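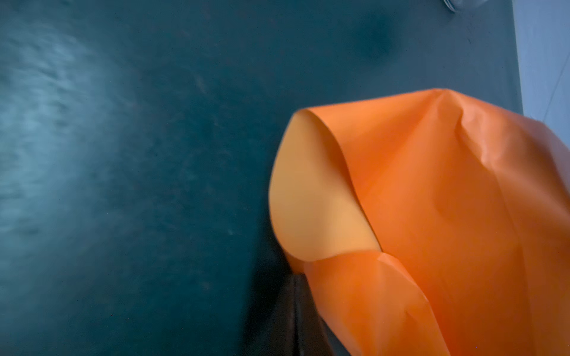
Lutz Rothe objected that the draft of the May minutes gave the wrong total for the Skaneck reading room, and asked that 1,232 loans be entered in place of 2,572. The correction was accepted and the minutes were approved as amended.

**Item 2. Opening hours**

The Stiteda branch will stay open until 7:30 p.m. through the summer. The Plumard branch requested the same – this was deferred until staffing is settled. 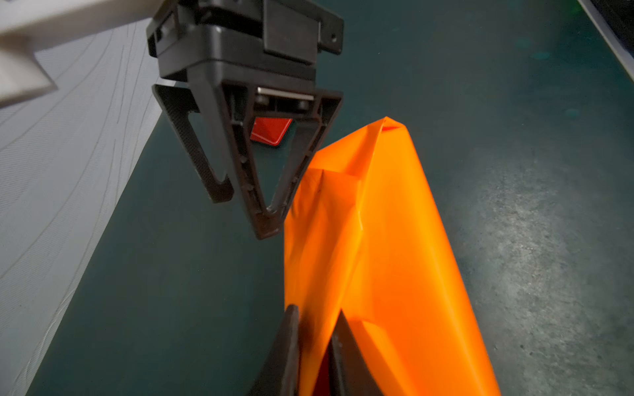

The shelf labels at Skaneck are to be replaced before the new catalog goes live. Suvarna has quoted for 214 labels, with some 40 spares, and the quote was approved. Members discussed colors for the large-print section. It was agreed to use orange, with black lettering, and to keep red for reference works.

**Item 3. Overdue books**

Fines remain suspended. Reminder letters will go out monthly, and the wording will be shortened.

The meeting closed at 8:50 p.m.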